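How to clean the door seal on a front-loading washing machine

If towels come out of the wash smelling musty, the usual culprit is the rubber gasket round the door. Lint, hair and old detergent collect in the fold and go slimy. Cleaning it takes 25 minutes, and most of that is waiting.

You will need:
White vinegar, 100 ml
Warm water, 100 ml
Two old cloths
A soft toothbrush
Rubber gloves

Switch the machine off at the wall and open the door as far as it will go. Pull the lip of the gasket gently towards you and feel along the fold, paying most attention to the bottom. Take out any coins or hair grips before you start wiping, as they can tear the rubber.

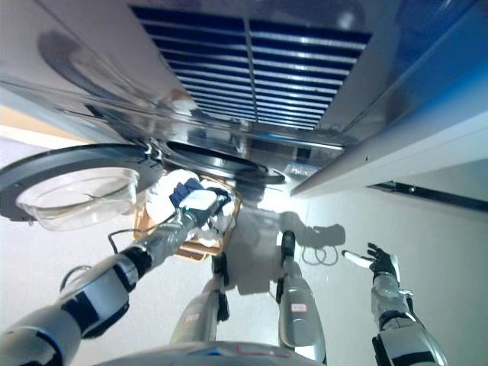

A front loader with the door open and the black gasket showing.

Mix the vinegar and water, soak a cloth in it and wipe inside the fold all the way round. Leave the wet cloth tucked into the bottom for 15 minutes, then scrub any dark spots with the toothbrush. Wipe again with plain water and dry with the second cloth. Never use vinegar and bleach together – the fumes are dangerous.

Clean the door glass as well, mainly the lower part where it meets the seal. Fluff left there can cause a slow drip.

When the seal is done, run an empty cotton wash at the hottest setting. I add a scoop of Sostitz soda crystals to the drum, but any brand will do.

After that, leave the door ajar between washes and wipe the fold once a week. If the black marks stay put after two cleans, the mould has got into the rubber and the gasket needs replacing.

Last updated August 2020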